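What Fiber Does Inside Your Body
A page for young readers from the Stiltthorpe Children's Food and Health Library

Every plant you eat contains a material called fiber. It is found in apples, beans, oats, carrots, nuts and many other foods. Fiber is unusual because your body cannot fully break it down. Most of the food you swallow is taken apart and used for energy or for building new cells. Fiber travels much farther through your body before anything happens to it, and some of it passes all the way through.

This page explains what fiber is, where it goes and which foods contain it. Words in the list at the end may be new to you.

What is fiber made of?

Plants do not have bones. They stay upright because their cells have strong walls, and those walls are made largely of fiber. When you bite a stalk of celery and find long strings in it, you are looking at bundles of plant material that helped the stalk stand up while it was growing.

Not all fiber is stringy. There is fiber in a soft pear and in a spoonful of oatmeal, although you cannot pick it out with your fingers.

The two main kinds

Scientists often sort fiber into 2 groups.

Soluble fiber mixes with water and becomes soft and thick, like a gel. Oats, beans, peas and apples contain a good amount of it. It slows down the movement of food out of the stomach, so you may feel full for longer after a bowl of oatmeal.

Insoluble fiber does not dissolve in water. It is found in whole wheat, in the skins of many fruits and in vegetables such as green beans. It adds bulk to the waste in your intestines and helps it move along.

Most plant foods contain both kinds. An apple, for example, has soluble fiber in its flesh and insoluble fiber in its skin.

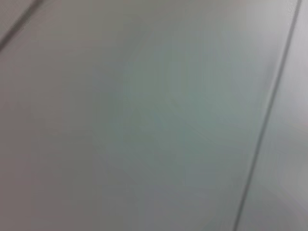

A pale gray surface with thin dark seams.

The journey of a bean

Suppose you eat a spoonful of cooked beans. Your teeth crush them and your saliva makes them wet. You swallow, and the beans move down a tube called the esophagus into your stomach, where strong juices turn them into a thick liquid.

Next, the liquid enters the small intestine. Here your body takes in starch, which has been broken into sugar, along with protein, vitamins and minerals. The fiber is left over. It moves on into the large intestine, which is shorter than the small intestine but wider.

The large intestine is home to a huge number of bacteria. They are far too small to see without a microscope. Many of them are helpful, and they feed on some of the fiber that you could not digest. As they do, they make substances that the cells lining your intestine can use. They also make gas. This is normal, and it happens to everybody who eats beans.

How can you eat more fiber?

The following changes are simple to make at home. Ask an adult before you use a knife or the stove.

Eat the skin of an apple or a pear after washing it well.
Choose whole wheat bread in place of white bread.
Add peas, beans or lentils to soup.
Have a piece of fruit as a snack in place of fruit juice. Most of the fiber is removed when juice is made.
Try popcorn, which is a whole grain. It is suitable for older children only, as young children can choke on it.

Make changes slowly. A person who suddenly eats much more fiber than usual may have a stomachache. It is also important to drink water during the day. If you often have pain in your stomach or trouble going to the bathroom, tell a parent, a guardian or the school nurse.

Keep a food diary

For one school week, write down every plant food you eat. Include fruits, vegetables, beans, nuts, seeds and grains. Packaged foods have a label that gives the fiber in grams. When you compare two breakfast cereals, check that you are looking at the same serving size. Many labels also show the amount for 100 grams of food, and this makes comparing easier.

Words to know

Bacteria: very small living things, each made of a single cell.
Digest: to break food down so that the body can use it.
Esophagus: the tube that carries food from the mouth to the stomach.
Insoluble: not able to dissolve in water.
Soluble: able to dissolve in water.
Whole grain: a grain with all of its edible parts still present.

Page last reviewed: 2022-11-08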